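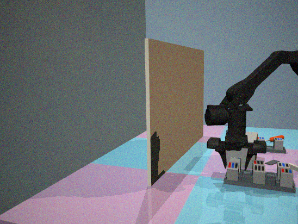
A checkered floor in pink and light blue, with an upright tan panel.

Laying a Two-Color Checkered Floor

Tveit Housing Association, Resident Guidance Series

This guide is intended for residents of Tveit properties who have received written approval to lay a checkered floor in a kitchen, hallway, or utility room. It covers square vinyl tiles set in a separate adhesive. Ceramic and stone tiles are heavier, require a different base, and may be installed only by an approved contractor.

Residents of the Retolitz and Pladirard buildings should read the section on subfloors with particular care. The floors in these buildings were constructed at different times, and the preparation is not the same.

Before You Begin

Submit the flooring request form to the maintenance office and wait for a signed reply. Work that begins before the reply is issued is not covered by the association's repair agreement. The form asks for the room, the type of tile, the two colors, and the name of the adhesive. A sketch on plain paper is acceptable.

Any two colors may be used. The office advises residents to place sample tiles on the floor of the room itself and to look at them in the morning and again in the evening under electric light. Two pale colors can look clearly different in a store and nearly the same in a narrow hallway. A glossy finish shows dents and ridges in the base more readily than a matte one, and residents choosing gloss should allow more time for leveling.

Tools and Materials

Vinyl tiles in two colors
Tile adhesive suited to the base
Primer, if required by the adhesive label
Notched trowel of the size stated on the label
Chalk line
Tape measure and carpenter's square
Long straightedge
Utility knife with new blades
Floor roller
Patching compound
Clean rags and a bucket

The chalk line, straightedge, and roller may be borrowed from the maintenance office for 2 days at a time. Blades are not supplied.

Ordering Tiles

Measure the length and width of the room at several points and use the largest figure for each. Divide each figure by the width of one tile, round up to the next whole tile, and multiply the two results. A room that measures seven tiles by twelve tiles will therefore need 84 tiles. Order half in each color, and then add one extra box of each color for cuts and later repairs.

Check that all boxes of a given color carry the same batch number. If they do not, return the odd boxes before opening them. Leave the tiles in the room overnight, stacked flat, with the heating at its normal setting.

Preparing the Subfloor

Remove all furniture and any loose covering. Do not lift, sand, scrape, or drill older sheet flooring or black adhesive. Both may contain asbestos. Close the room and telephone the maintenance office, which will arrange a test at no charge to the resident.

In the Retolitz buildings the base is concrete. Fill cracks and low spots with patching compound, let it harden for the full time stated on the package, and scrape off any ridges. The concrete must be dry. The office will take a moisture reading on request, and no adhesive should be opened until the reading has been approved.

In the Pladirard buildings the base is board over timber. Walk the whole room slowly and listen for movement. Loose boards should be screwed down, with each screw head set slightly below the surface and covered with compound. Boards that are soft or stained must be reported and left in place.

In both cases, lay the straightedge on the floor in several directions. Gaps beneath it should be filled. Vacuum the floor, wipe it with a damp rag, and allow it to dry.

Marking the Layout

1. Find the middle of each of the two shorter walls and snap a chalk line between these points.

2. Find the middle of this line. Using the carpenter's square, mark a second line across it at a right angle and extend it to the longer walls.

3. Check the angle. Measure three feet from the center along one line and four feet along the other. The distance between the two marks should be exactly five feet. If it is not, snap the second line again.

4. Set out one row of loose tiles along each line, from the center to the wall, alternating the colors. Do not use adhesive at this stage.

5. Look at the space left at each wall. If it is less than half a tile wide, move the parallel chalk line by half a tile and set out the row again. This gives wider cut pieces on both sides.

6. Stand in the doorway. The pattern should look straight from this point. In a room with uneven walls, it is better to line up the pattern with the wall seen first on entering.

Diagonal layouts follow the same steps, with the chalk lines turned at forty-five degrees. They produce more cut pieces, and residents should order an additional box of each color.

Setting the Tiles

Open a window and keep it open throughout the work. Apply primer if the label calls for it and allow it to dry fully.

Spread adhesive over one quarter of the room, up to the chalk lines but not over them. Hold the trowel at an even angle so that the ridges are of equal height. Many adhesives must be left until they turn clear or feel tacky, and the waiting time on the label should be followed.

Place the first tile in the corner where the two chalk lines meet. Lower it straight down and press from the middle outward. Sliding a tile into position pushes adhesive up through the joint. Place the second color on either side of the first tile, and continue outward in steps, so that each new tile touches two that are already in place. Look over the pattern after every row. A tile of the wrong color can be lifted with little trouble while the adhesive is fresh.

Wipe off any adhesive on the surface at once, using the cleaner named on the label. Roll the finished quarter in both directions before moving to the next.

Cutting the Edge Tiles

Lay the tile to be cut exactly on top of the last full tile in the row. Place a spare tile over it, pushed against the wall, and draw a line along its opposite edge. Cut along this line with the utility knife and straightedge, making several light passes. Leave a small gap at the wall if the manufacturer asks for one. The baseboard will cover it.

For pipes and door frames, make a paper pattern first and trace it onto the tile. Confirm the color before cutting.

After the Work

Keep the room out of use for the period stated on the adhesive label. Furniture should be lifted back into place and fitted with felt pads. The floor may be swept at any time but should not be washed until the adhesive has fully cured.

Store the remaining tiles flat in a dry cupboard and label each box with the room and batch number. When a tenancy ends, the boxes should be left in the apartment for the next resident.

Common Problems

Joints that drift out of line. The first few tiles were probably set off the chalk line. Lift the affected rows and begin again from the center.

Corners that rise. Warm the corner gently with a hair dryer, lift it slightly, add a thin layer of adhesive, and place a flat weight on it until the adhesive has set.

A hollow sound underfoot. Roll the area again. If the sound remains after the adhesive has cured, report it to the office.

Contact

Questions on approval should be addressed to Gülizar Coşkun, Resident Services. Questions on subfloors, moisture readings, and tool loans should be addressed to Leif Hedlund, Maintenance.

Last updated: 23/05/2021

22 shares | 2 comments

Related guidance
Replacing a Baseboard
Painting Interior Walls: Approved Finishes
Caring for Vinyl Floors in Winter
Shared Laundry Rooms at Dallell Court
Reporting Damp and Mold
Tool Loans: Terms and Return Times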